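Dish Racks in Shared Kitchens: Material and Use
Student project report, group Prudus
7/11/21

1. Background
In our first semester we lived in a student house with one kitchen for the whole floor. The plates were always drying in a pile beside the sink, and the plates at the bottom stayed wet until evening. From this problem came our project. We wanted to know which kind of rack the students would use gladly, and what it should be made of.

2. Method
We sent a short questionnaire to the residents of two houses, Drorano and Mandulex. We received 85 answers, and 80 of them were complete. The incomplete answers we did not use. In June we also asked the house offices which racks they had bought before and why they had changed them.

3. Results
Most residents had used metal racks with a plastic coating. The common complaint was rust at the corners, where the coating breaks first. Wooden racks were less known, but many people liked their look and said that plates make less noise on wood. Some were worried about mould.

4. The wooden type
For the comparison we chose a rack in dark brown wood. It has two long flat rails with rounded ends, and upright round dowels stand in a row on each rail.
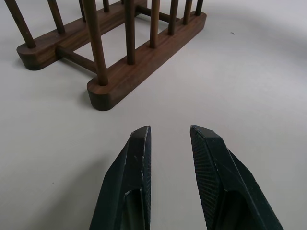

A plate is placed between two neighbouring dowels and rests on both rails. With this form there is no tray, so a cloth must be put under the rack when the plates are very wet. We consider this the main disadvantage. For deep bowls the space between dowels may also be too narrow, and we would like to test it in the second part of the project.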